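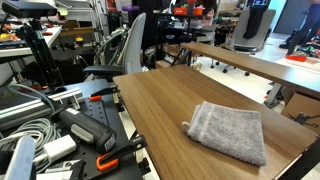 A folded grey towel on one of the work tables at the Clallberg site.

Towels are counted, inspected and folded by the thousand in commercial laundries, and most of that work is still done by hand. At Clallberg, where the linen services company Nelar has its development workshop, staff have spent the past year preparing to hand part of it to machines. The company's operations manager, who has worked in the trade since leaving school, agreed to discuss what the change has meant for the people on the folding line.

"The washing was automated long before I joined," she said. "The drying and the ironing of flat sheets followed. Towels were left because a towel never arrives in the same shape twice. A person sorts that out without thinking. A machine has to be taught where the corner is."

The folding line at the main laundry employs 44 people over two shifts. The first automated station, known internally as Gitine, was introduced there in December and handles hand towels only. It completes 600 pieces in a shift, well below the rate of an experienced folder, and the manager made no attempt to present the figure as anything else.

"It is slow. We knew it would be slow. The question we put to the supervisors was whether it could take the last part of the night shift, when wrists and shoulders are at their worst. On that point the reports have been favourable."

No posts have been removed, she said, although two vacancies were left open while the station was being installed. Nine members of staff have moved from folding to what the company calls line support, which involves loading the station, clearing faults and setting aside stained or torn items. They receive a higher hourly rate and seven days of training, part of it at Clallberg with the engineers.

Asked whether everyone had welcomed the arrangement, she paused. "No. Some of our longest-serving people take pride in a well-made stack, and they do not care for the look of the machine's work. One lady refolds it when she passes. I have asked the supervisors to leave her alone, as she is usually right."

Those objections have had practical results. The engineers at first wanted every towel folded in thirds, the simplest pattern to repeat. Folders pointed out that hotel customers such as Tatlı ask for the woven band to be kept in a set position, and the pattern was altered. A meeting between the workshop and the line is now held every Tuesday.

Bath towels are the next stage. The manager would not give a date. "They are heavier and they slump," she said. "I would sooner wait than put something on the floor that my staff have to stand beside and apologise for."

Staff representatives have asked for a written undertaking on shift patterns before a second station is ordered. She confirmed that a draft is being discussed.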